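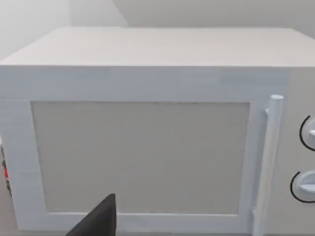
Cooking time scales with wattage, but not as cleanly as the arithmetic suggests. I spent most of February working out correction factors for my own kitchen, mainly to stop ruining frozen rice, and the notes have become long enough to be worth posting.

The starting point is the number on the rating plate. Mine says 700 W, and that is output power, the energy delivered to a test load of water under set conditions. Input power, what the appliance draws from the wall, is a good deal higher. If you use the input figure to adjust a recipe you will undercook everything. Some plates list both and label them badly.

The usual conversion is to multiply the package time by the package wattage and divide by your own. A tray rated for 6 minutes at 1000 W comes out to just over eight and a half minutes at 700 W. For soup this works well. Soup is close to the test load: mostly water, mobile, and easy to stir.

It works badly for anything frozen. Ice absorbs microwave energy far less readily than liquid water does. Once a corner of the block melts, that corner takes most of the energy and heats quickly while the middle stays frozen. A longer time at full power makes the difference worse. Lower power helps, though on my unit lower power means the magnetron cycles on and off at full output. You can hear it: a hum, a click, then only the fan. During the off part of the cycle, heat moves from the melted region into the ice, and the two even out.

I measured the cycle with a stopwatch. At the 50 percent setting the full period is 37 seconds, which matters for short jobs. If you ask for 40 seconds at half power you get one period and a few seconds of the next, and since the next begins with the on phase, the butter receives more energy than you asked for. For anything under two minutes I now ignore the power setting, run full power in short bursts, and wait between them.

The other variable is starting temperature. Yhon Palomino, who I used to share a lab bench with, pointed out that I had been comparing rice from the top shelf of the freezer with rice from the drawer at the bottom. A cheap Skoron probe showed that the drawer is several degrees colder. The difference in energy is small next to the energy needed to melt the ice, so it did not explain my results, but it did make me move everything to one shelf before repeating the runs.

Load size is the last correction. Two portions do not take twice as long. A larger load captures a larger share of the available power, and less is reflected back and lost. I use 1.7 times the single-portion time for two flat containers of rice and check from there. Geometry probably matters more than mass: a slab an inch thick reheats well, and the same amount frozen as a ball does not. I now freeze rice in flat Medeo containers, filled halfway, with a shallow dip pressed into the center.

For the record, my settings for one flat portion from the freezer: lid resting loosely on top, three minutes at half power, break it up with a fork, ninety seconds at full power, then stand for one minute. The standing time is part of the cooking. Probe readings at the center kept rising for most of that minute while the edges dropped.

I have not tested an inverter model, which reduces output continuously and should make the stopwatch section irrelevant. Rocío Cuervo has one and has agreed to run the same rice through it if I supply the containers. I also want to redo the butter measurements with a proper scale, as the Keogh I have drifts by a gram or two when the kitchen is cold.

Contact | © Stasberg Kitchen Notes | Back to top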